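Séverine Rey has heard my question before and clearly hears it a lot. Why would anyone pay $300 for a board with pegs in it?

"Because the cheap ones are rubbish," she says, and goes back to her coffee.

We are in the back half of the Jesside workshop, a long unit behind a tile showroom, where she and Vratislav Polák make practice boards for hand therapy clinics and a few trades colleges. The newest is called the Menora. It's a white base with smaller white plates fixed to it, and blue parts that go in and come out again. People recovering from wrist surgery are meant to spend 2 sessions a day on it. I came along unconvinced, having been given something similar after I broke my thumb and having left it in a drawer.

Rey doesn't argue with that. "Plenty end up in drawers. Ours too, I'd guess. We don't get told."

Her case for the Menora is that the parts differ. A peg board from a catalogue gives you one peg over and over, she says, and by the end of the week the patient is doing it while watching the footy. On hers there are thin pegs and stout ones, and big stepped pieces you have to take hold of with the whole hand. I ask whether there is any evidence this makes people better faster. She says there's a clinic that likes it. I ask if that's evidence. She says no.

Polák, who does the drawings, is more willing to be pinned down. He spent most of last winter on the fit of the holes and will talk about it for as long as you let him. "Too tight and they get cross. Too loose and it's a toy," he says. The first lot, made for them by a firm called Kubíček, came back with holes so snug that he couldn't seat the parts himself without leaning on them. 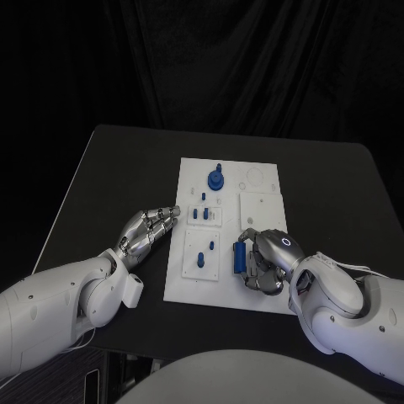 The colour took nearly as long as the holes. Polák wanted everything grey. Rey held out for blue on white, on the grounds that half the people using these boards are over 80 and shouldn't have to hunt for the next piece. That struck me as the most sensible thing either of them said all morning. He still thinks grey looked better.

The plates are where I got stuck. Each one is a separate piece with its own screw holes, and the idea is that a therapist can take one off and put another on as the patient improves. I put it to them that a busy therapist is not going to stand there with a screwdriver.

"Some do," Rey says.

How many?

"Some."

Polák says the next version, the Nuvero, may have plates that clip in — he has been saying so since June, according to Rey — but clips wear out and screws mostly don't. He would sooner sell a board that is a nuisance to change than one that rattles. I can see the sense in that. I can also see a lot of boards staying exactly as they were on the day they were unpacked.

Before I go I have a try. The small pegs are harder than I had expected, my thumb complains, and I drop one under the bench. Rey lets me look for it on my own. I ask her whether she'd have bought a Menora if she had been the one with the broken thumb.

"I'd have borrowed one," she says.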